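I've been meaning to write down how I clean and reseal a stone countertop, mostly so I can stop explaining it over the phone (hi, Mom!).

## What you'll need

- A mild dish soap and a couple of soft cloths
- Acetone, for old greasy marks
- 800 ml of water-based stone sealer – I used the one from Platard, but any impregnating kind will do
- Painter's tape

## Cleaning

Start the evening before if you can. Take everything off, wash the stone with warm soapy water, rinse it twice and dry it well. Then leave it overnight, and I do mean overnight, even if it looks perfectly dry by 9 p.m. My first counter went blotchy after I sealed it too soon, and I had to look at those blotches all through April.

To find out if you need sealer at all, drip a little water on the stone and go make coffee. If there's a dark spot when you come back, it's thirsty.

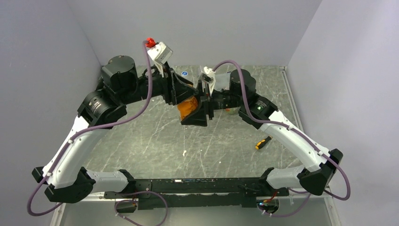
Subbarao Acharya wrote in to say that he does the water test in three places, near the sink, by the stove and in a corner, and that only the sink end ever soaks it up. I've started doing the same.

## Sealing

Tape off the sink and wipe the sealer on in overlapping passes, one small section at a time. Let it sit for as long as the label says (mine wanted nearly 26 minutes, which felt like forever), then buff off every bit that's left on top. Please don't let it dry there – it leaves a haze that takes real elbow grease to shift.

Keep the room close to 70 degrees and the windows open, and give it a full day before you put the toaster back.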